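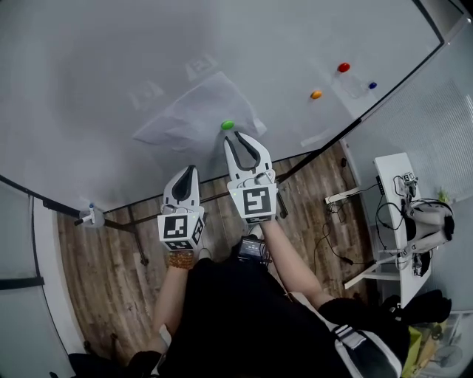
Zedport gripper comparison

The Zedport gripper comparison was a bench trial of two-finger grippers for collecting manipulation data, run by the Stititia robotics laboratory and published in December 2021. It compared a hand-held gripper, used in pairs, with a gripper of similar finger geometry fitted to a robotic arm. The trial is usually cited for its whiteboard tasks, in which round magnets were picked off an upright board and set down at a new position.

Equipment

The hand-held units have two white fingers lined with black rubber pads. A white cube printed with square fiducial markers sits below the fingers, allowing an overhead or head-mounted camera to recover the position of each unit. The arm used for replay was a white, table-mounted model with rounded joints, carrying a smaller marker block at its gripper end.

Two controllers were tested on the arm. The Meléndez controller followed the recorded path directly. The Jollivar controller adjusted the finger opening during the approach and slowed the arm near the surface.

Procedure

An operator wearing a camera held one gripper in each hand and moved magnets of several colours between positions on the board. The open fingers approached from beneath the magnet and closed on its rim. Sheets of paper were left on the board in many runs so that the background would vary. A total of 1318 hand-held runs were recorded, of which 596 were chosen for replay on the arm.

Results

Hand-held recording was faster than guiding the arm directly, and operators needed up to 17 minutes of practice before their runs were accepted. The commonest fault was a magnet sliding along the board instead of lifting. Replacing the pads with a softer rubber reduced this but wore out sooner. Tracking was lost most often when a forearm or sleeve covered the marker cube.

The Jollivar controller dropped fewer magnets than the Meléndez controller, though it took longer over each one. Differences between the two were small for large magnets.

Later work

A second round began the following January with four pad materials and the same board tasks. It added a marker face to the rear of each cube and dropped direct guiding of the arm from the schedule.

See also
Fiducial marker
Parallel gripper
Teleoperation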